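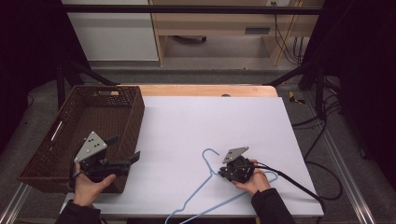 4. Withdrawal of the paper transfer slip

4.1 Background

Nirnby buses issued paper transfer slips until the end of July. A rider who paid cash received a slip from the driver and could use it on any second bus within the time punched along its edge. Riders with a Prendeo card had the same right, but the transfer was stored on the card and applied when they tapped again. The two systems ran side by side for several years, and the operator, Nikora, treated them as equal in its fare table.

They were not equal in use. A slip could be handed to another person, lost, or left in a coat. Drivers read the punch marks by eye, often in poor light, and many told us they accepted a late slip when the bus was full. The card reader applied the time limit to the minute. A rider whose first bus ran late could therefore be charged twice with a card and once with a slip on the same trip. Groen and Hagedorn raised this point in their earlier study of boarding delays, although their main interest was dwell time at stops.

4.2 Interviews

We interviewed 127 riders at the two largest interchanges during the last weeks of the slip. Interviews were held on weekdays and lasted up to 20 minutes. Serrano and Tsuchiya did the interviews in English and Spanish, and Hosseinzadeh coded the answers. Riders were asked how they usually paid, whether they changed buses, and what they expected to do once slips were gone. We did not ask for income. We did ask whether the rider had a bank card, and most people answered without trouble.

Cash riders fell into two broad groups. The first used the bus rarely and saw no point in buying a card for a few trips. The second rode most days and paid cash by choice, usually to keep spending under control. Several riders in the second group said they set aside coins for the week on Sunday evening. For them the card was less a matter of access than of habit, and they wanted to see the money leave their hand.

Knowledge of the change was uneven. Riders on the Fallahi line were the best informed, probably as a result of the posters put up in the shelters there. On the other routes many riders had heard that "paper tickets" were ending but did not know whether this meant the slip, the day pass, or both. The day pass was not affected. Nikora's notice used the word "ticket" for all three products, and drivers reported that they had to explain the difference many times a day.

4.3 Refunds and the card fee

The card fee was waived for the first four weeks after the change. Riders had to ask for the waiver at a staffed counter, and the ticket machines went on charging the full fee. Riders who bought from a machine could claim the money back by mail. We have no count of claims, as Nikora did not keep them apart from other refunds.

Unused slips had no cash value and could not be exchanged. This caused few complaints, given their short life. The harder case was the rider who boarded with cash on the first morning and expected a slip. Drivers had been told to let these riders make their second trip free for that day only. In practice the rule was read in different ways, and some drivers were still allowing free second trips when we returned in February 2024.

Section 5 turns to the boarding data and compares stops with and without a staffed counter nearby.

Figure 2. Tabletop with woven basket, wire clothes hanger and two hand-held grippers.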